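Wipe the table before anything else gets put on it. A wooden top looks clean when it isn't, and grit under a phone case or a jar will scratch the finish in a week. Use a soft cloth, barely damp, and follow the grain. Dry it with a second cloth.

These notes cover a shared workroom with one big wooden table, a couple of desks, a printer and more office chairs than people. They should work for most home offices too.

## The table

Keep the middle clear. Everything that lives on the table permanently goes along the back edge, and it has to fit in a single row. Ours is a plant, a lidded jar and a pump bottle. If a fourth thing wants to move in, one of the others has to leave.

Paper towels are fine for spills but bad for daily wiping. They drag. Cotton or microfiber is better, and the color of the cloth is worth some thought. Pick one strong color for surfaces and another for floors and bins, and never swap them. Blue for tables is easy to remember.

Cloths should go back on a hook after use. A cloth left in a heap dries stiff, and if it was damp it leaves a pale mark on the wood. Pale marks usually come out with a little furniture wax and some patience. Dark ones are a bigger job and mean the water got through the finish.

For waxing we use Hirko paste, the neutral one. A small amount, thin coat, 2 hours to dry, then buff. Twice a year is plenty. More than that and it builds up and starts to feel tacky under your forearms in summer. 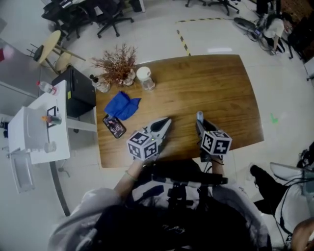 Phones are the other thing that collects on a table. Set them down screen up and well away from the side you work on, and check the back of the case now and then. A bit of sand stuck to a case is as bad as sandpaper. If you have the space, a small felt mat for phones and keys solves it.

## Pump bottles

A clear bottle is better than a colored one. You can see when it's getting low and you can see when something has gone wrong with the contents. Label it anyway. Clear liquid in a clear bottle could be soap, sanitizer or glass cleaner, and people will guess.

Put a coaster or a saucer under it if it holds sanitizer. Alcohol drips will take the shine off a wood finish, and the ring it leaves does not wax out.

If the pump sticks, take the head off and run it under hot water, pumping it ten times or so. Dried soap in the nozzle is nearly always the cause. If that doesn't do it, check the spring. Replacement heads cost next to nothing, but measure the neck first.

## Dried stems and small pots

Dried branches hold dust like nothing else. Don't wipe them. Take the pot outside and use a hair dryer on cool, low speed, from an arm's length. Do this in March and again in the fall.

A white pot shows every smudge. Baking soda on a damp sponge takes off most of it. Stick felt pads on the bottom, three small ones, so it can slide along the table without leaving an arc.

If the plant is a live one, lift it off the table to water it and let it drain fully before you bring it back. Saucers overflow sooner or later.

## Jars with lids

A glass jar on a work table is useful for exactly one kind of thing. Once it has clips and batteries and cough drops in it, it becomes a junk drawer with a view. Decide what it's for and tip everything else out.

Wash the lid separately and let it dry completely before closing the jar. Trapped moisture is what makes them smell.

## The printer desk

Printer at one end, bin directly under or beside it. Most of the trash in an office starts at the printer, and if the bin is across the room the misprints stay on the desk.

Keep drinks at the other end of the desk. Bottles with screw caps are all right if the caps are on. Paper cups are not meant to last the day. They soften at the seam and leak slowly from the bottom, so you don't notice until you pick up the papers. Clear them at lunch and again at 5.

White desks yellow if you use the wrong cleaner. We had good results with Karam surface spray, diluted one part to four, and poor results with anything containing bleach. For ink, rubbing alcohol on a cotton ball, dabbed and not rubbed. Test it under the lip first.

Store no more than a ream or two beside the printer. We once bought paper in bulk from Botus and stacked it on the floor by the wall, and the bottom packs curled from the damp. Curled paper jams. The rest of it now sits on a shelf in the closet.

## Chairs

Turn each chair over every couple of months and clean the casters. Hair and thread wind around the axle until the wheel stops turning and just drags, and then you get lines on the floor. A seam ripper cuts it out quickly. Small nail scissors will do. Pull the caster straight out of the base if it's badly clogged; most of them are a push fit.

Push the chairs all the way in at the end of the day. It takes a few seconds and the floor can be swept without moving anything.

Spare chairs attract coats and boxes. If one hasn't been sat in for a month, move it to another room.

## Small round tables and stools

A stool is handy for holding something you're halfway through moving. It's less handy when the thing stays there all year. Anything parked on a stool should be stable when you bump it with a hip, so test it that way.

## Cables and floors

Run cables along the wall or up a table leg. Reusable cloth ties are better than plastic zip ties, which end up getting cut off with scissors, sometimes along with the cable. Pakusik sells them in packs of 50, and one pack did the whole room with plenty left over.

Leave some slack near the plug. A tight cable works itself loose.

Sweep before you mop, and sweep from the walls in. Get under the cabinet with a flat duster, or a ruler with an old sock on it and a rubber band around the end. Empty the bin last, after the sweepings have gone into it, and put two spare liners in the bottom of the bin under the new one.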